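Mikgate tables to stay put through February

1 min read

Long tables at Mikgate hall are staying, at least thru the end of February. The food court was due to go back to small round ones this month. Plan dropped after 516 people filled in the comment cards, most of them asking for the shared seating to be kept.

Semstead, which runs the hall, says seating now stands at 600. Six stalls stay open until 9 p.m., up from 8. Ruangrit, the noodle counter by the east door, keeps its lunch line but moves the pickup shelf to the side wall. Fewer elbows, hopefully.
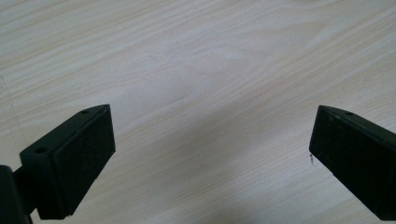
Pale wood-grain tabletop.

Not everyone is happy. Parents with strollers asked for wider aisles and so far no word on that. Noise is the other complaint, it came up on 127 cards. Semstead says felt panels are on order, no date yet.

Parking unchanged. First hour free, ticket has to be stamped at any stall. The Tudix bus stop out front is still closed for curb work so riders should use the one across form the library.

Comment cards are at the front desk again if you missed the first round. Next seating review is in spring.

Related
Curb work at Mikgate runs long
Ruangrit adds breakfast bowls
Library lot gets new lights

Contact the newsdesk | © All rights reserved | Back to top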